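Notebook - dough proofing, November
Bench 2, Tornell flour

Started 7:40. Room cold again, window side worst. Moved the bowls to the inside shelf before anything else.

Batch A: 300 g Tornell all-purpose, the new sack. Batch B: 300 g from the old sack, same brand, open since summer. Batch C: 300 g of the Shaikh mill flour. Same water, same yeast, same sugar, all mixed by hand, 15 minutes kneading each. Forearms complaining by C.

Notes while kneading:
A came together fast, smooth by the end. B sticky for longer, wanted to add flour, didnt. C drank the water right away and stayed stiff. Shaikh flour is coarser between the fingers, and darker. Next time give it more water and write down how much, which I failed to do in the last round (see crossed-out page).
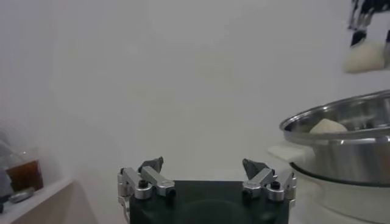
First rise under damp cloth. Checked whenever I walked past, so no proper intervals, sorry. A was ahead the whole way. By 9:30 it had a nice dome and sprang back slow when poked. B flatter, more spread, big bubbles at the side of the bowl. C had barely moved. Left C alone and shaped the other two.

Shaping: rolled into a rope, cut, balled, seam down on paper. Some of the B seams opened up on me. Pinched them again. Probaly too much flour on the table, nothing to grip.

Yeast is Sovum, the packet kind. Packet had been folded over with a clip, not sealed. Worth opening a fresh one and repeating B before blaming the old sack. Right now I can't tell the two apart and I don't want it going in the summary as "old flour bad."
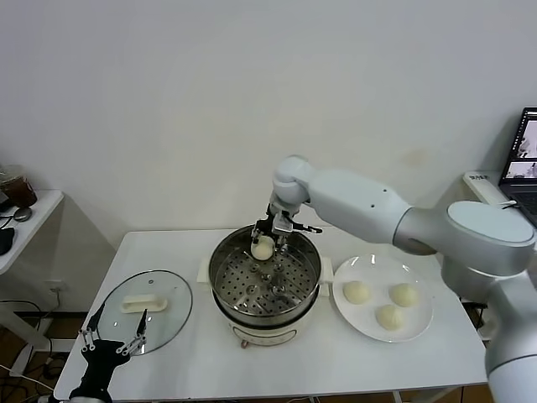
Second rise is where I keep losing them. Last month's wrinkled tops were all from the long second rise, I'm fairly sure now - the ones I cut short kept their skin. Going by feel still: pick one up, if it feels light for its size it goes in. Not much of a method. Want something we can hand over to the Plirngate kitchen that doesn't depend on whose hand it is. Idea: small straight-sided jar with a pinch of the same dough, tape at the start level, second tape where we want it to end. Cheap. Try on next A.

C finally moving at 11:15. Shaped late, tight little balls, no trouble with seams at all. Smell is good, nuttier. If the texture holds up I would pick it over A for anything with a filling, even with the wait.

To do
- fresh Sovum packet, repeat B
- C with more water, WEIGH IT
- jars + tape
- thermometer for the inside shelf, the old one reads high
- ask Plirngate what flour they can get by the sack
- wash the cloths, they smell

Stopped 12:50. Bowls soaking.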